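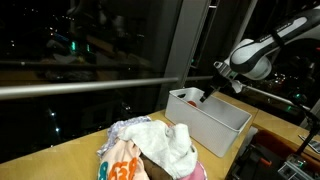
Jairo Rengifo wrote back that the new roll did the same thing as the old one, so the label stock can be ruled out: first labels fine, then the barcode starts creeping toward the leading edge until the scanner refuses it.

**Ticket:** 813
**Opened:** Friday, August 2, 2019
**Site:** Colo
**Device:** Jandard thermal transfer label printer, bench by the packing door
**Host:** Nina (print server)
**Application:** Galivmont inventory, bin label module
**Status:** Closed, one follow-up open

## Reported problem

Labels for the storage bins print with the barcode drifting up the label. The drift is small per label and adds up over a long job. By the end of a batch the top of the barcode is on the gap and the human-readable line has moved to where the barcode should be. Short jobs look normal. Jobs sent straight after power-on look normal. The batch that triggered the ticket was 640 labels, one job.

The bins are the white open-topped plastic type with the rolled rim and the oval handle cutout. Labels go on the long side under the rim. They peel badly if placed across the cutout, so there is no room to shift the label down and make up for the drift by hand.

## Log

**Entry 1.** Asked for the printer's configuration label. Media type is set to continuous. The stock in use is die-cut with gaps. With media type on continuous the printer feeds by length only and never looks for the gap, so any difference between the set length and the real pitch will accumulate. Changed to gap sensing from the front panel, saved, ran the calibration. Printer fed blank labels and stopped with the gap at the tear bar, as it should.

Test job printed clean. Left the ticket open until the next full batch.

**Entry 2.** Drift is back. Configuration label shows continuous again. Jairo confirms he did not touch the panel. The panel is not locked, but the only other people at that bench use the tape dispenser.

Something is resetting the media type. Candidates:

- setting not written to flash, lost at power-off
- driver on Nina sending its own media setting with each job
- Galivmont sending raw printer commands at the head of the job

**Entry 3.** Power cycle test. Set gap sensing, saved, powered off at the switch, waited, powered on. Configuration label still shows gap sensing. First candidate removed.

**Entry 4.** Driver test. Printed the driver's test page from Nina. Setting survives. Printed a text document from Nina through the same queue. Setting survives. The driver's stock page reads "Use current printer setting," which is correct. Left it alone.

**Entry 5.** Sent one bin label from Galivmont. Configuration label afterward: continuous. That is the cause of the reset.

Paused the queue, sent the same label again and copied the spool file. The job header contains a media type command, a label length command and a darkness command, in that order. The media command sets continuous. The length is given in dots and is short of the measured pitch of the stock. This explains both the direction of the drift and why a single label looks fine.

**Entry 6.** Checked the template in Galivmont. There are two bin label templates with the same display name. One belongs to the current stock. The other was made in January for a trial of continuous tape and was never removed. The module lists templates by display name only and takes the first match, so the Colo workstation has been using the tape template.

Question from Jairo: why did it work before last week? Answered that the module list is sorted by last modified. Somebody opened the old template and saved it, which moved it to the top. The change record gives the shared workstation login, so it goes no further than that.

**Entry 7.** Renamed the tape template with the prefix `OLD-` and set it inactive. Opened the current template and confirmed:

| Field | Tape template | Current template |
|---|---|---|
| Media type | Continuous | Gap |
| Length | Fixed in header | From calibration |
| Darkness | Fixed in header | Printer setting |
| Tear-off offset | None | None |

Reset the printer to gap sensing, calibrated, printed a bin label from Galivmont. Configuration label afterward still shows gap sensing.

**Entry 8.** Jairo ran a job of 333 labels while I watched the queue. He checked the first label, the last label and several in between against a printed sample held up to the window. No drift. All of those scanned on the first pull of the trigger.

**Entry 9.** New complaint in the same thread: the print is now lighter than before. Expected. The tape template had been forcing a high darkness value on every job, and the printer's own setting was still at the factory default. Raised the printer darkness two steps and saved. Narrow bars are solid and the white spaces have not filled in. Do not go higher on this ribbon. At the old value the bars had started to bleed, and some of the earlier scan failures may have come from that instead of the drift.

**Entry 10.** Cleaned the gap sensor and the platen roller while the cover was open. There was adhesive on the roller at the left side. It was not the fault here, but it will cause skew later. Lint-free wipe and isopropyl alcohol, printer off, roller turned by hand. Let it dry before closing the head.

## Cause

Duplicate template name in Galivmont. The inactive tape template was selected in place of the current one and overwrote the printer's media type, length and darkness at the start of every job.

## Fix

1. Tape template renamed and set inactive.
2. Printer set to gap sensing, calibrated, saved.
3. Darkness raised two steps at the printer.
4. Sensor and platen cleaned.

## Notes for next time

- Print the configuration label before changing anything, and again after a job from the application. Comparing the two would have saved most of a day on this ticket.
- A label that drifts by the same amount each time is a length or sensing problem. A label that jumps by an uneven amount is more likely slip, so look at the roller and the roll tension first.
- Recalibrate when the stock changes width or gap. A new roll of the same stock does not need it. Rolls here hold 3000 labels.
- Labels already applied from the bad batch: rescan them at the shelf. Replace any that need a second try. Peel from the corner farthest from the handle cutout, and wipe off the remaining adhesive before putting the new one on.

## Follow-up

Galivmont should not allow two active templates with one display name in the same module. Request sent to their support with the spool file and the template export attached. They have acknowledged it and asked for the module version, which I sent. No reply since.

Jairo asked whether the panel on the Jandard should be locked. It can be, but calibration then needs the passcode, and the bench has to calibrate without calling us. Left unlocked.

Ticket closed. Reopen under the same number if the configuration label shows continuous again.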